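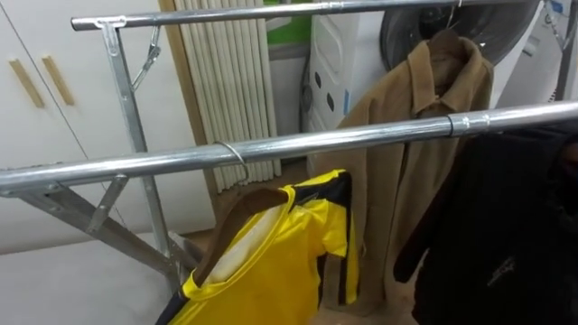
October
By Sofia Bakalis

Okay, theater people, it's happening! The Tretonden Players are bringing a brand-new musical to the old Felta playhouse this fall, and I have been humming the one song they've let out into the world since Friday. It's called Clendent, it's set in the back room of a dry cleaner over one very long night, and the whole cast is on stage from start to finish. The set is mostly pipe and hooks, I'm told, so picture a steel rail with a second one running lower down and a little chain hanging off the top, and then picture eight people singing in and around that for two hours. I'm sold.

If you were at the spring workshop (I was, third row, next to a man who cried through all of act one), you'll remember it had a different ending and no real dance numbers. Both of those have changed. The new ending is being kept very quiet, which is driving me a little nuts, and there's now a big tap number right before intermission. I tapped for six years as a kid and was terrible at it, so I'll be watching those feet closely. 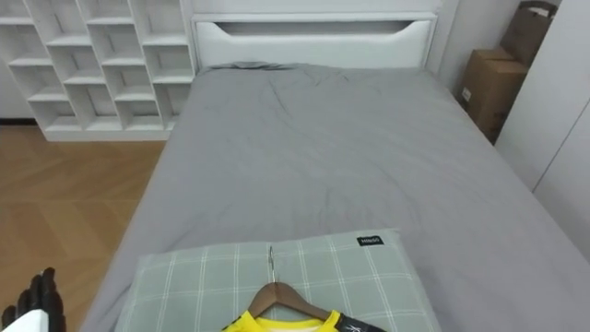 Gray bedding and a white padded headboard.

Now, tickets. The Felta seats 647, and the first weekend is going fast. When I called the box office they had already sold 1,282 seats across the run, and that was before the posters went up! The balcony is the cheapest way in and the sound is great up there, but skip the far left side if you can, there's a pillar and you will spend the night leaning on a stranger. Student rush goes on sale at the window two hours before each show. Bring your ID, they do check.

The band is the other reason I'm so excited. Dudás, the five-piece that played the summer street fair, is doing all the music live, and they'll be up on a platform at the back so you can see them the whole time. I talked to their fiddle player for a minute after the fair and she told me the score has them switching instruments eleven times. She didn't sound thrilled about it, but she was laughing.
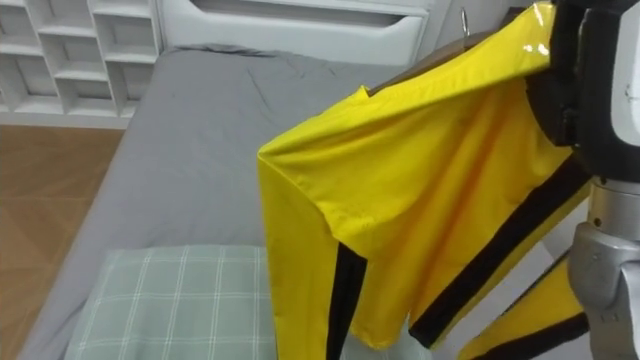

There's also a sing-through of the first act for anybody who wants to come, free, in the upstairs lobby the week before opening. No seats to reserve, just show up at 7 p.m. and find a spot on the floor or the stairs. The last one of those ran late and ended with half the room doing harmonies on a song none of us knew, and I had the best time.

I've got my seat for opening night, row F on the aisle, and I'm going back for the closing matinee with my sister, who says she hates musicals and has now seen four of them with me. Doors open half an hour before the show and the lobby bar takes cards now, finally.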